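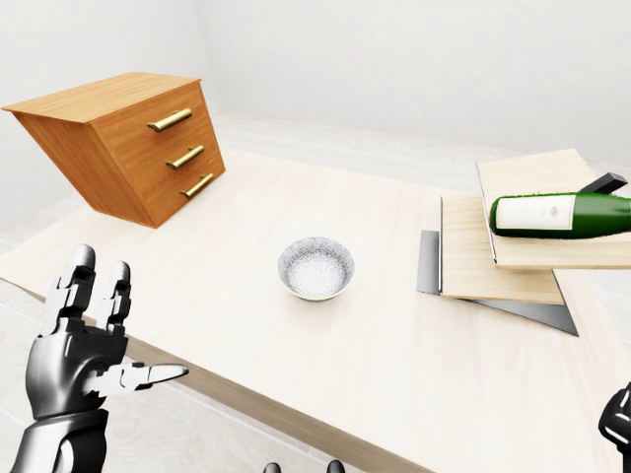

Re: Drudadero wood oil, worth it?

quillback
The can claims one coat lasts 2 years. On a table people eat at? I doubt it.

marshpenny
Mine got its coat in June and water still beads. 30 minutes, wipe off, done.

quillback
June isn't 2 years.

tov_77
Vornis is cheaper and smells less. Same stuff if you ask me.

marshpenny
It isn't the same. Vornis stayed tacky for days.

quillback
So who has a table past year one? Anyone?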